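How do I get a white ring off a light wood table?

Kanako Maruyama
I bought a pale wood dining table secondhand in April and paid 200 for it. Last night someone put a hot mug down with no coaster and now there's a cloudy white ring the size of a saucer. I've wiped it with a damp cloth and nothing changed. The seller said it was made by Kotow but couldn't tell me what finish is on it. Is this fixable without sanding the whole top?

Hatsue Shibata
A white ring usually means moisture in the finish, and the wood underneath is fine. Leave it alone for a day or two first. Some of them fade.

If it's still there, lay a dry cotton cloth over the ring and go over it with an iron on low, no steam, for a few seconds at a time. Lift the cloth and check after each pass.

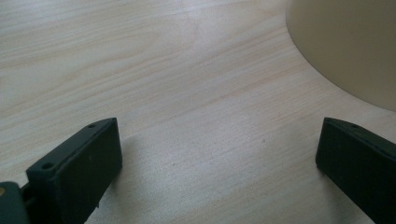 Try it on the underside or a back corner before you do the top. If the finish goes soft or sticky, stop. A dark ring is a different problem – that one is in the wood and normally does need sanding.

For oiled tops, I skip the iron and rub in a little of the same oil with a soft cloth, along the grain. You can test with a drop of water somewhere out of sight. If it soaks in, the table is probably oiled. If it beads up, that doesn't tell you much, as fresh oil does the same.

Nektarios Stamatopoulos
Mayonnaise. Leave it on overnight and wipe it off. Worked on my mother's table in Viltville, never tried it on light wood though.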